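CPU socket

From my little hardware encyclopedia, page last touched Jul 5, 2023

A CPU socket is the part of a motherboard that the processor sits in. It holds the chip still and connects it electrically to everything else, and you can take the chip back out without melting anything. I've been building and fixing desktops since I was 14, and I still think it's the most interesting square of plastic and metal in the whole machine (my wife disagrees, she says it's the fans).

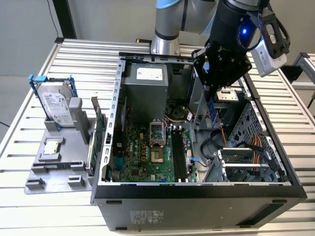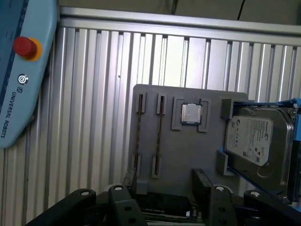

Sockets come in a few families, and the easiest way to sort them is to ask where the pins are. In the older style, called PGA for pin grid array, the pins stick out of the bottom of the processor and drop into holes in the socket. In the newer style, LGA or land grid array, the processor has flat gold pads and the pins live down in the socket. The first picture has an empty socket on a green motherboard with the bracket lifted open, and you can see the gold contact pins, so that's what I mean by pins on the board side. There's a third family, BGA, where the chip is soldered down for good. Most laptops and phones use it, so if you were hoping to upgrade your thin little laptop, sorry!

Where the name comes from

LGA sockets usually get a number, and the number is the contact count. LGA 775 has 775 of them, LGA 1151 has 1151, and so on. I love this, because so little else in computing is named after something you could check with a magnifying glass. AMD went its own way with names like AM4 and AM5, where you just have to know. Some server sockets go well past 2,000 contacts, and the chips that fit them are big enough to look silly in your hand.

How it grips the chip

Early processors had to be pushed into the socket with real force, and prying them out again was a good way to bend a whole row of legs. Then came ZIF, short for zero insertion force. You lift a lever, the chip drops in under its own weight, and lowering the lever closes the contacts. If you ever find yourself pushing down on a processor, stop, lift it out and look at the corner markings again. There's a little triangle on the chip and a matching mark on the socket.

LGA doesn't work quite the same way. The pins are tiny springs, and the metal frame presses the whole processor down onto them. The lever takes a surprising amount of muscle the first time and makes a crunchy noise that has scared every beginner I've ever helped.

Bent pins

PGA pins can often be straightened with a mechanical pencil (lead out, slip the tip over the pin, go slowly). LGA pins are much fussier. Adelino Gouveia, who taught me most of what I know back when we both worked the counter at Prestitz, could fix them with a sewing needle and a strong lamp. I once watched him spend 90 minutes on one board and then eat lunch like nothing had happened. I've saved 9 boards his way and ruined more than I'd like to write down.

Please keep the plastic cover that comes with a new board. It clips over the socket and protects the pins, and a lot of makers want it back in place if you send the board in under warranty.

Thermal paste

Paste goes on top of the processor, between the metal lid and the cooler, and never in the socket. If some gets in there anyway, use high-purity isopropyl alcohol and a very soft brush, then leave it alone until it's completely dry.

See also: chipset, heat sink, motherboard, slot processors (a weird few years, I'm still writing that one)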